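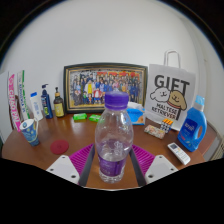
Mitsuko Hirose

February 25, 2023

Continuity + edit notes, Landeg short. Writing this fast before I forget which card is which.

Picked up the dailies from the Bistcombe shoot. 63 clips total, two of them dead (slate only, no action). Synced by clap, not timecode, because the recorder clock was off by an hour all morning. Somebody please reset it.

Scene 4, kitchen argument:
- take 2 best for her, take 5 best for him. Eyelines match if we cut on the chair scrape
- take 3 has the boom shadow on the door. Fixable w/ a crop but then the two-shot feels tight
- she drops "anyway" from the line in 5 and 6. Prefer it without. Check w/ script

Scene 7, audition room. The lead's reading of the sitcom pages is much funnier than in the rehearsal tape. Leave the pause in. I timed it twice and it feels long on paper but plays fine on the small screen. Don't let anyone trim it before the Padeck people have seen it.

Sleeve problem: coat is buttoned in the wide, open in the close-up, buttoned again in the reverse. Went back through everyhting, no coverage with it open in the wide. Options are start the scene on the close, or live with it. Tried starting on the close. Better, lose the walk-in, don't miss it.

Sound: hum at the low end on all of scene 7. Notch worked on the first half, second half has the fridge too. Might need her in for one line of ADR, the one with the agent's name. Everything else survives.

Screening at Fallcombe: the room seats 300, they want the file a week ahead and on a drive, no links. Hire is 700 for the evening, 393 for the afternoon slot. I'd take the afternoon. Cast can mostly do either, except our mother character who has a matinee run and needs evening. Ask her again.

Credits: she's changed how she wants her name set, two words no hyphen. Old version is still in the October cut and in the poster file. Both need changing. Producer card goes after the title now, not before.

Export settings same as last time, but burn in the timecode top left, bottom right was covering the subtitle.

To do
- relabel card B (says A)
- send scene 4 v3 to Padeck
- ADR line, book the small booth
- find the still from the wardrobe test for the press sheet, I think its on the old laptop
- color pass on 7 waits untill picture lock

Stopped after scene 7. Scene 8 bin is made but nothing in it yet.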